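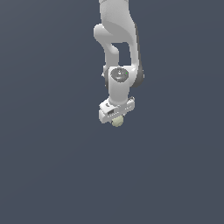
Our fall knit order from Drineck is in, so this is a short thread on the new crewneck before it goes up in the shop. We're calling it the Narmont.

It's a midweight cotton sweater with ribbed cuffs and a slightly longer back hem. Unisex cut, XS to 3XL. Colors are oatmeal, moss, rust and navy.

Sizing first, as that's what most of the emails ask. The body is straight and a bit roomy. If you wear a medium in our Jinholm tee, get the medium. Between sizes and want to layer over a flannel, go up one.

The chest design is a line of pines with a small cabin on the left. Leopoldo Figueroa drew it. He also did the canoe print from last year, which is sold out and won't be coming back.

It's screen printed with water-based ink. Wash cold, inside out, and hang it up or lay it flat. The dryer will take up to an inch off the length. I tested that on my own.

Price is $68. Shipping is free in the US on orders over $100. Exchanges are free for 35 days as long as the tags are on.

We made 1000 of them across all colors. Moss is the smallest run. The yarn dyer was short that week and we took what they had.

Shops that carried the Hviid hoodie can order wholesale now. Minimum is 6 pieces per color. Email works better than DMs for this.

They go on sale the first week of October. The mailing list gets the link a day early, and the signup is at the bottom of our home page.

Someone asked about kids' sizes. Not in this one. We're looking at a kids' tee for spring.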